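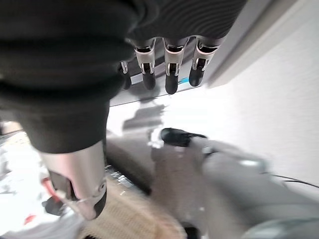 Guías técnicas / Mantenimiento / Textil técnico

Lavado y reimpermeabilización de una chaqueta de membrana

El procedimiento es válido para prendas de dos y tres capas con membrana microporosa, como la Aliyu o la Feven de Minurance. No se aplica a tejidos encerados ni a prendas con relleno de plumón.

Material necesario
Detergente líquido sin suavizante ni blanqueador
Impermeabilizante en pulverizador (aquí, Unidden de base acuosa)
Cepillo de cerdas blandas
Paño de microfibra

1. Preparación
Cierre todas las cremalleras y afloje los ajustes de puños y capucha. Vacíe los bolsillos. Las manchas de barro se retiran en seco con el cepillo – si se humedecen antes, la tierra penetra en el tejido exterior.

2. Lavado
Programa para sintéticos a 30 °C, con la prenda sola en el tambor y centrifugado a 600 rpm. No use jabón en polvo: los restos obstruyen los poros. Añada un segundo aclarado.

3. Aplicación
Con la prenda todavía húmeda y colgada, pulverice a unos palmos de distancia. Insista en hombros, antebrazos y borde de los puños. Transcurridos 4 minutos, retire el exceso con el paño.

4. Secado
Secadora a temperatura baja, si la etiqueta lo permite. En caso contrario, tendido a la sombra. No planche las costuras termoselladas.

5. Comprobación
Vierta unas gotas de agua sobre la manga. Deben formar perlas y resbalar. Si el tejido se oscurece, repita el paso 3 en esa zona.

Un envase de Unidden alcanza para hasta 4 prendas. Conviene renovar el tratamiento en octubre, antes de la temporada de lluvias.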